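Why Do Desks Get Messy? (And Can They Be Stopped?)

From the Trelora Explains pages for curious people aged seven and up

Every desk starts out tidy. Then somebody puts down a pencil. The pencil looks lonely, so along comes a rubber, half a ruler, a birthday card from last October and something sticky that used to be a sweet. Now there is no room for your elbows, and your homework has to be done on the floor.

Grown-ups call this "a state". Let's find out how a state happens.

Why does mess grow?

Putting a thing down takes no time at all. Putting it away means deciding where it lives, walking there and opening a drawer. Your brain likes the easy choice, and so does everyone else's, including the brain of the person telling you to tidy up. (Have a quiet look at their bedside table.)

Mess also hides itself. Once you have walked past the same sock 100 times, you stop noticing it. It has become part of the furniture.

What is a home for a thing?

A home is a place where something always goes back to. It doesn't have to be grand. Scissors can live in a mug. Paper can live in a tray. In our town, Fandcombe, the library has a box marked "Odd Gloves", and it is the best organised thing in the building.

If a thing has no home, it goes on the desk. If lots of things have no home, they all go on the desk, and you are back to doing fractions on the carpet.

Why do shelves help?

A desk is flat, so it fills up fast. Shelves let you go upwards. You get more places to put things without needing a bigger bedroom — handy, as bedrooms are hard to stretch.

Shelves with a divider down the middle are even better, because each bit can have its own job. Tall things go where there is space above them. Books and folders stand up in a rack, so you can pull one out without the rest sliding off. A plant can go at the top and droop as much as it likes. And there should be a spot for something that does no work whatever, such as a plush bear or a cushion that looks like a biscuit.

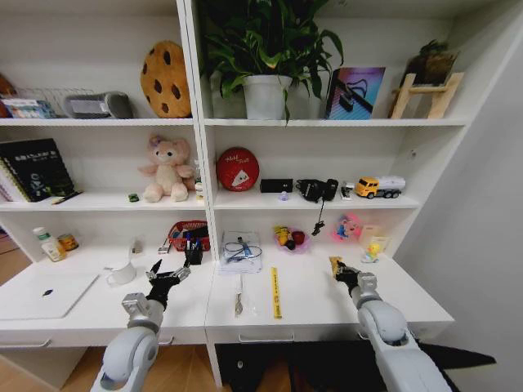

How do I keep it that way?

Try the 2 minute tidy. Before tea, set a timer and put back as many things as you can. When it rings, stop, even if you are enjoying yourself — it has been known to happen.

Start with the small stuff, as it wanders furthest. Leave any really big pile for a rainy day, and take a biscuit. A real one.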